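Siststead Play Room reopens in November, shape tables first
For immediate release

Siststead - The play room on Nishimura Lane is back this November after a refit. New floor, new lights, and 42 places per session, up from 20. Doors 9:30 am.

First thing in is the shape tables. Printed blocks, light wood boards, nothing to plug in. Kids sort, line up, swap, start over. The blocks come from Brulura, a two-person workshop in Cleltgate, and they kept the textured finish because small hands asked for it.

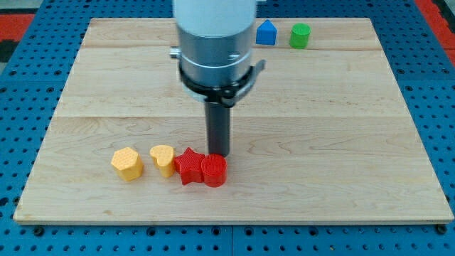
What people are saying
"The yellow hexagon is the one everbody grabs," said Shiela Tolentino, play room lead. "We're ordering spares."

Visits last year: 1,837. Year before, 1,736.

Booking
Free, but book ahead at the front desk. Under 5s with an adult please. Press visits before 9 am, ask for Hideaki Morikawa at teh desk.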